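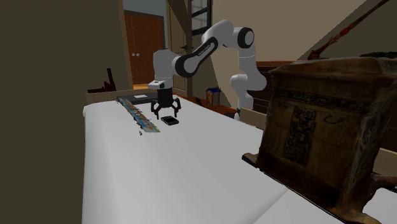
We started Prusum as a place to put strange lights. I'd been collecting sighting reports from all over the desert for years (newspaper clippings, letters, napkins with arrows drawn on them) and the pile had outgrown my kitchen. I used to dream of a long white table like the one up top, with room to lay out a whole summer of reports end to end and walk up and down with a cup of coffee. What I had was a card table and the top of the dryer. So a few of us here in Vavport put our shoeboxes together, gave the thing a name, and typed up the first 401 reports over one winter. The typing was terrible, and we're still fixing it!

These days Prusum is two things. First there's the archive, free to read, sorted by month and by what people say they saw. Lights in a row is the biggest category, then single lights, then the one we call "other," and that's where I'd send you if you have an evening to lose. Then there are the watch nights. We meet at the old Studex lot off Kleinschmidt Road, set up chairs, pass around star charts and look up until people get cold. We cap it at 20 people, and you do need to sign up, because parking is a mess and the neighbor with the goats has been very patient with us.

If you'd like to send in a report, please do. Tell us where you were standing, which way you faced, how long it lasted and what the weather was doing. A drawing helps even if you can't draw. We check everything against airport traffic and the satellite passes we can look up, and we write down what we find next to your account. We never edit your words. If it was Venus, we'll tell you nicely – I once drove 692 miles round trip for Venus, so you'll get no teasing from me.
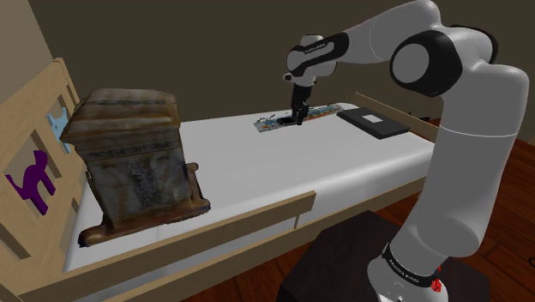 Are you folks believers or not, a reader asked us in the guest book last December, because the site reads like you can't make up your minds. Fair enough! We can't. There are 3 of us running things and we don't agree. One of us thinks it's all aircraft and tired eyes. One of us saw something over the dry lake as a kid and has never budged on it. I go back and forth depending on the week, and I like the stories either way. The only house rule is that whoever is talking gets to finish.

We don't do fence trips, by the way. Every spring somebody writes to ask if we'll lead a walk up to the base, and the answer is no, we like our cars and our clean records. There's plenty of sky on this side.

The next watch night goes up on the calendar page once the moon cooperates. Bring a red flashlight, a warmer coat than you think you need and something to share. Email gets answered on Wednesday evenings, mostly.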